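How to Set Up a Recycling Corner You Will Keep Using

Most home recycling systems fail for the same reason most diets do. They were designed on a Sunday by someone full of coffee and good intentions, and have to be run on a Thursday by someone who just wants to put down a yogurt cup. I have built 5 of these corners in 12 years of renting, and the one in our place on Jirkonska Street is the first to survive a winter.

Before you start

Read your town's rules. Sturkow takes bottles with the caps on and wants paper kept separate. The next town over wants the caps off and seems to take it personally. Print the page and tape it inside a cabinet door, where it will settle arguments.

Step 1. Pick the spot

Stand where you usually finish a drink. The corner goes within 3 steps of that. The basement is tidy and out of sight, and you will visit it twice.

Step 2. Get one bin, then stop

The store would love to sell you a matching set in four colors. Start with a plain bin for trash and something open for everything else. Open matters. A lid is a small chore, and small chores are how a counter fills up with cans. Line the trash bin and fold the bag well over the rim, or the first heavy thing you drop in will take the bag down with it. 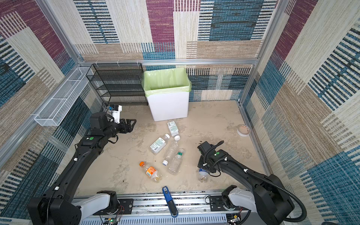 Step 3. Give every container a job

Paper goes in something flat, so it stacks. Bottles and cans go in something deep. Glass goes low, for reasons you will understand the first time it doesn't. I label mine with masking tape. My old labels came from a kit called Plindance, which cost more than the bins and fell off in February.

Step 4. Empty, rinse, squash

Pour out the last inch. A quick swish of leftover dishwater is plenty; you are not preparing the bottle for surgery. Then squash it, if your town allows that, and put the cap back on so it stays squashed. Leave bottles whole if they are going back for a deposit, as the machines are fussy. The one at our Min market once returned the same bottle to me until I apologized to it.
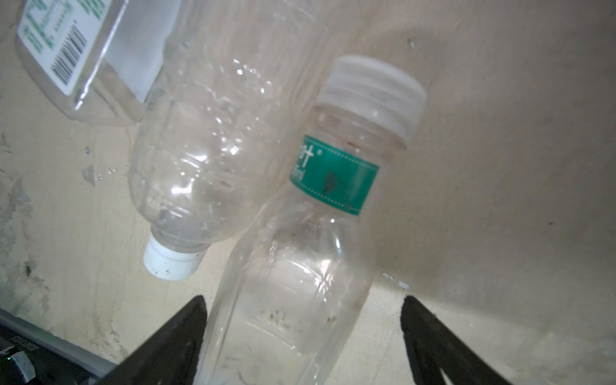

Empty plastic bottles, cap on the nearest one. Check your local rules on caps.

Step 5. Tie it to something you already do

Do not make a schedule. Take the bag down when you walk the dog or go out for bread. Ours leaves with whoever is heading to the bus, and there is a surprising amount of working from home on full-bag days.

If it starts to smell

It's a milk carton. It is always a milk carton. Take it out, rinse it, and wipe the bottom of the bin with baking soda and warm water.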